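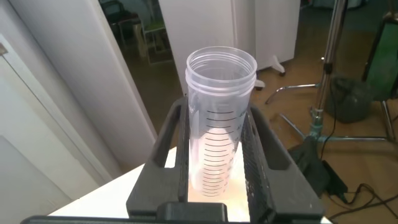 Tratcombe Rainfall Readings

Daily rain gauge readings from the parish of Tratcombe, typed up from paper record sheets and checked by hand. Maintained by Zubaida Qureshi.

Contents

readings.csv — one row per gauge per day
gauges.csv — one row per gauge, with site name, height above ground and type
notes.txt — remarks copied from the margins of the sheets
CHANGES — list of corrections by version

The current version is 2 and covers readings up to the end of 2024. There are 11 gauges. Site names follow the paper sheets, so Bajwa and Gusska are listed under those names even where later maps differ.

Fields in readings.csv

gauge_id: matches gauges.csv
date: year, month, day
rain_mm: depth in millimetres, to one decimal place
flag: blank, T, A or M

T means a trace, entered as 0.0. A means the total built up over more than one day and is entered on the last day of the period. M means missing. Missing values are left blank and must not be read as zero.

Readings are taken at 9 am and credited to the previous day. Some early sheets from Gusska credit the rain to the day of reading instead. These rows have been shifted to match the rest — see CHANGES.

Known problems

561 rows carry flag A. Leave them out of any work on daily extremes; they are safe to use in monthly totals unless the period crosses the end of a month.

The Bajwa gauge under-reads in strong wind. No correction has been applied.

Snow was melted before measuring. February values at the higher sites are less reliable for this reason.

Loading

The files are plain UTF-8 text with a header row and comma separators. The Prultoleo import script reads them without changes, provided gauges.csv is loaded first.

Corrections

Send the gauge_id, the date and the value on the sheet. Changes without a sheet reference are held until the next version.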